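Section 4. Oiling and looking after your worktop

Applies to all Vilero solid wood tops, oiled finish. If yours came lacquered (sticker on the underside says so) skip to Section 5.

Before you start

You need: Clenar wood oil, 2 lint-free cloths, fine abrasive pad, rubber gloves, a window you can open. Spare pads can be ordered, part no. 597.

Caution: oily rags can catch fire by themselves. Lay flat outdoors to dry, or soak in water and put in a lidded metal tin. Do not scrunch up and bin.

4.1 Clearing and cleaning

1. Move what you can off the top. Small stuff along the wall can go back once the oil has cured, not before.

2. Unplug anything electric. Let kettles cool fully before lifting.

3. Wipe down with warm water and a drop of washing-up liquid. Wring the cloth out well. No bleach, no cream cleaner, no steam.

4. Dry straight away with a clean towel. Leave overnight if you can.
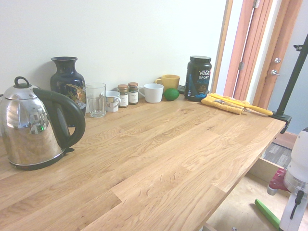 5. Check round the sink and the hob cut-out. Grey patches mean water has got in. See 4.4.

6. Rub lightly with the pad, along the grain only. Going across leaves scratches and the oil will show up every one of them.

7. Vacuum, then wipe off the dust with a barely damp cloth. Dry again.

Note: the edges and the cut-outs need doing too. Most complaints we get are about swelling at the sink, and most of those tops were never oiled on the cut edge.

4.2 First coat

1. Shake the tin. Room should be warm, windows open.

2. Pour a small amount onto the cloth. Not onto the wood.

3. Work in along the grain, thin and even. Thin! A thick coat goes sticky and stays sticky.

4. Wait 15 minutes. Wipe off everything that hasnt soaked in, using the second cloth.

5. Leave to dry overnight. Keep pets out.

Note: end grain drinks more oil than the face. Go over it twice while you have the cloth in your hand.

4.3 Further coats

New top: 4 coats in total. Top already in use: 2 is enough. Same steps as 4.2 each time, with a very light rub of the pad in between. 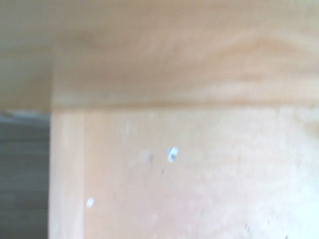 Knots and darker grain are natural and will deepen with each coat. Not a fault, not covered by the guarantee. Colour evens out a bit over the first few months but will never be uniform.

Full cure takes a week. Until then: no standing water, no hot pans, no chopping (use a board after that as well, please).

4.4 Fixing marks

Water rings: rub with the pad along the grain, re-oil the patch, feather outwards so you dont get a hard edge.

Black marks: usually metal left wet on the wood. Tins, cast iron, the odd spoon. Sand lightly, wipe, dry, re-oil. Deep ones may need Nullow stain remover first. Test it somewhere hidden.

Scorch marks: sand back until clean, then treat as bare wood, all 4 coats.

Caution: wear a dust mask for any sanding.

4.5 How often

Monthly for the first three months. After that, every six months or when water stops beading. Sink area more often. If the heating has been on hard since February or before, check joints for gaps and oil those as well.

Stuck? Ring the workshop and ask for Lakshmi Poojary, extension 68, mornings only. Have your order number to hand, its on the delivery note.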